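The new hire at Bako's packing room has two fingers and no lunch break

By Nkechi Tamuno
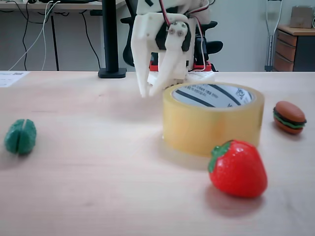

I went over to Bako's place in Tuvport last week fully expecting to write a gloomy story. You know the one, where the machines come in the front door and the people go out the back. I came home with something messier than that, and I've been chewing on it since.

Bako packs and ships small orders for toy shops and gift stores, and it has 54 people on the payroll. Since June it has been bringing in small robot arms to handle the dullest part of the job, picking up loose items one at a time and setting them down where the packer needs them. The arms are put together in-house from printed parts, and new items get tried out on a tabletop before they go anywhere near the packing line.

Rakiya Idahosa runs that table. She was a packer herself for years (fastest hands on the floor, according to everyone except Rakiya) and she moved over to the robot side last fall after a six-week course the company paid for. Her pay went up a little. Her step count went way down, which she has mixed feelings about.

"I used to go home with my wrists on fire," she told me. "Now I go home and dream about play food."

Play food is a big deal over there, by the way. It's small, it's slippery, and every piece is a different shape, so a grip that works great on one thing will squirt the next one across the room. Rakiya keeps a running list of the items the arms can be trusted with. When I visited it stood at 710, out of the 2,046 that Bako carries. Everything else still gets picked by hand, and she thinks a fair chunk of it always will.

So what about the jobs? I asked Adebayo Adeyemi, the floor manager, and he didn't duck. Nobody has been let go. But four people left over the winter and only one of those spots was filled, and he said that's likely how it will go from now on. I appreciated hearing it straight, even if it isn't the sunny answer.

The packers I talked to were all over the map. Titilayo Babalola loves the arms and wants two more at her station, please, tomorrow if possible! She handles the wrapping and taping now and leaves the picking to the machine, and she says her shoulders have forgiven her. Somtochukwu Oyewole is a lot less sold. The shift target went from 1,300 orders to 1,550 after the first arms went in, and he says the time he supposedly saved got eaten right up.

"The arm does the boring bit, sure," he said. "But the boring bit was when we talked."

That one stuck with me. I worked a bakery counter in college and I couldn't tell you a thing about the bread, but I remember every conversation we had while folding boxes. Packers at Bako used to stand shoulder to shoulder. With the arms in between they're spaced out along the line, and you have to raise your voice to tell a joke. Adebayo says he's heard the complaint from several people and is looking at turning the stations to face each other. No date on that yet.

The target is getting a second look, too. Management and the packers are sitting down on Thursday, February 12, 2026, and Somtochukwu plans to bring his own notebook of order counts. Rakiya will be there as well, and she's asking for a second person at her table, ideally someone from the line. Three packers have already put their names in for the course. Titilayo is one of them, though she says she'd want to keep her Friday shift with the tape.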